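Divham Bench Support
Ticket 600 - Two-arm whiteboard wiping, results don't match between sessions
Opened by: Mabuza project, wiping study
Status: Open, waiting on requester
Last updated: 30 September 2021

Original request

Hi all, and thanks in advance for your patience, this one is a bit of a tangle. We're comparing two ways of training the wiping policy on the Travis bench. Method A learns from the overhead camera only, and Method B gets the wrist cameras as well. Back in January, Method B was well ahead. We've now repeated the comparison with the same training script and Method B has slipped behind A, which has rather taken the wind out of our sails. Same learning rate, same seed, same 28 evaluation runs per method.

Things already tried

- Retrained B from scratch. No change.
- Swapped in the January checkpoint. It does poorly now too, so I don't think the training is at fault.
- Checked the camera timestamps. The wrist streams lag the overhead one by 2 frames, same as before.
- Power-cycled both arms and redid the joint zeroing.

First reply from support

Thanks for such a thorough write-up! If the old checkpoint has gone off as well, I'd look at what the policy sees before touching the training again. Could you send views from the fixed camera and from the wrists, and tell us the exposure setting on each? Pledden had something similar on their bench, and it came down to auto exposure being switched back on after a driver update.

Requester's reply

Happy to. Fixed camera first, then the wrists. 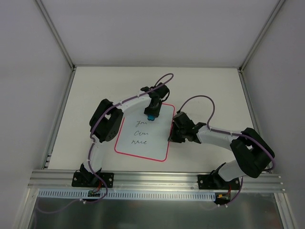
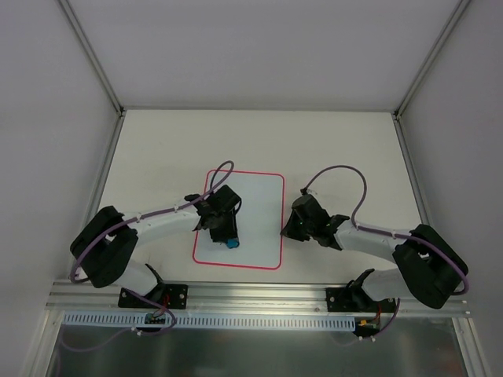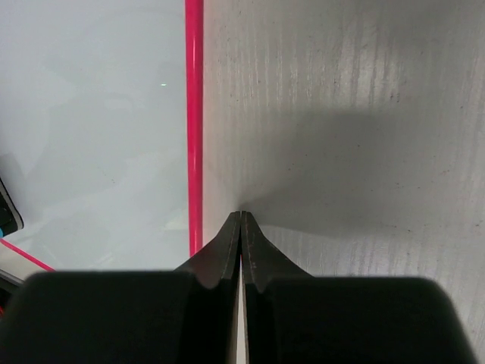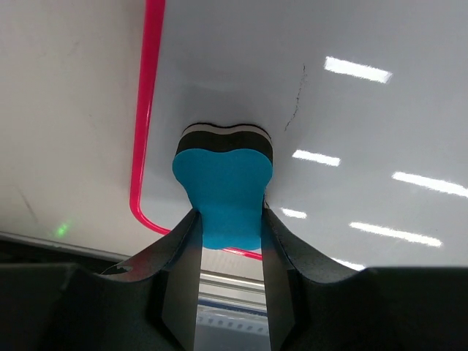
Exposure is where I've gone a little red in the face. The fixed camera is locked at the value in our notes, but both wrist cameras were on auto, and I couldn't tell you for how long. I've locked them now and run Method B again, and it finished 21 of the 28 runs, so we've made up a fair bit of ground but we're still short of January. My next suspicion is glare. In the wrist view with the blue eraser there are long white reflections all over the right half of the board, and I wonder if the policy is reading those as something to wipe. I'd like to try a run with the lights dimmed, and another with the reflections masked out of the wrist image, and keep everything else as it is.

Support

Good plan, but please do the dimmed run on its own first, with exposure still locked, and log the scores separately. If A stays put and B climbs, we'll have a decent case for glare. I'll leave the ticket open until you've had a chance to run both.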